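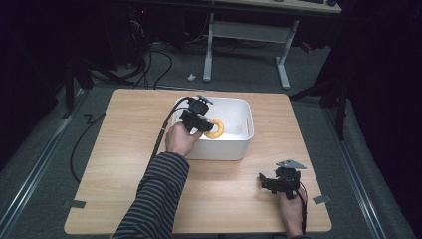
Notes by Emik Nowakowski, teaching technician

Handling Practical, Session 14
Trailing cables and lost recordings

The task is ring and bin. The operator works two hand-held grippers, one in each hand, and the yellow ring is gripped inside the white bin. Both grippers are wired, so wherever the hands go the cables go too.

In April we lost most of an afternoon on this task. The Jetex logger showed a complete run, but the right gripper's finger readings stopped at sample 1608 and the last value was repeated to the end. The cable had caught on the table edge during a reach and half pulled out of its socket. The light on the logger stayed on, and the run was saved as good.

Points to note:

Fault type. A frozen value looks like a gripper holding still. It will not show up as a gap in the file.

Cause. The cable had no slack on the table side. A clamp has been fitted on the gripper end, but it does not stop the cable snagging.

Safety. A cable running off the table to the floor is a trip hazard. Keep feet clear of it and route it to one side before you start.

Before each run, reach to all corners of the bin with both hands and watch the Kimari plot. Open and close the fingers twice. If either line stays flat, stop and reseat the plug with the power off.

For next time: write 2 short paragraphs on how the logger could detect a frozen value, and say what it should do with the run.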